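Itden Support
Ticket 1005
Subject: Invoices from Zutent arrive twice in the shared mailbox
Opened: Oct 19, 2025
Product: Calloway mail connector
Status: Waiting on customer

Original message

Hello, I write for our small office. We use Calloway to bring the mail from our old provider Zutent into one shared mailbox. It worked well until August, when we changed the password. Now every invoice with an attachment comes two times. Messages without attachment come once, as they should.

The second copy is always 4 minutes later than the first. The subject and the sender are the same. The colour label that we put on the first copy is missing on the second, so a colleague thinks it is new and enters it again in the accounts. We already paid one supplier double and had to ask for the money back, which was not a pleasant telephone call.

What I have tried so far:

Removed the Zutent account from Calloway and added it again. No change.

Switched off the filter for invoices. The copies still come, only now they are in the inbox and not in the folder.

Lowered the limit for one sync from 200 messages to 25. For one morning I had no doubles and I was hopeful, but in the afternoon they were back.

Looked in the webmail of Zutent. There I see each message once, so I believe the sender is not guilty.

Update from customer

Thank you for the quick answer. I have made the test you asked for. I sent one message from my private address with a photo attached, and one with only text. The text came once. The one with the photo came twice, and both copies open normally.
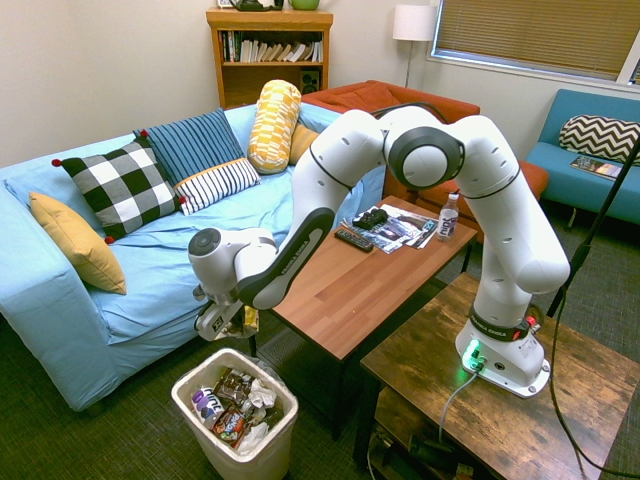

Itden Support: Thanks for making the test. Could you open Settings, then Connections, and tell us if Zutent is listed there once or twice? When a password is changed, the old connection sometimes stays active under the name Zutitz, which is the former name of the same service. Please do not delete anything yet.

Update from customer

You are right, there are two lines. One says Zutent and the other Zutitz - I had taken the second for a spelling mistake and never clicked on it. Both have a green tick. The Zutitz one has "fetch large items separately" switched on, the other has not.

Itden Support: Please pause the Zutitz line, leave it paused until tomorrow evening, and write back with the result. The doubles already in the mailbox will stay, so those have to be removed by hand.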